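Folding Fine Knits for the Closed Season

2 Sep 2023 | By the Stosavano Home Desk
Last updated: 2 Sept.

Households in Tulham customarily put their light sweaters away before December. The Ragnarsson guide to woolens, now in its second edition, recommends that the work be done on a made bed, where a fine knit can be spread without catching. 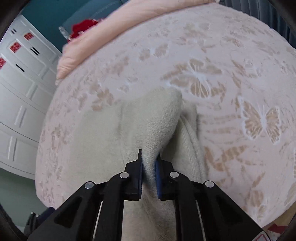

Preparing the Surface

A smooth sheet is preferred to a blanket. Sleeves are laid across the back and creases eased out by hand. Fuzzy yarns should be lifted by a broad fold of fabric, never by a single stitch. 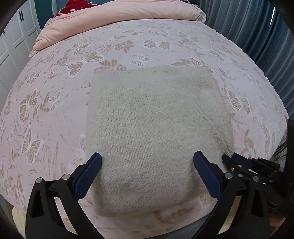 A cream knit folded into a bundle on a butterfly-print sheet.

The guide advises against hangers for any garment of this weight. Of the 80 households that answered the Kudberg storage survey, 76 reported stretched shoulders after one winter on a rail. Folded pieces may be stacked, with the heaviest at the bottom.
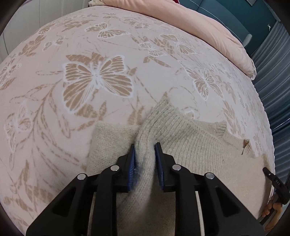 Stacks should be opened and refolded every 2 months, so that the same line does not carry the crease all season. Cotton bags are suitable for drawers and shelves alike.

This site uses cookies. By continuing to browse, you accept our cookie policy.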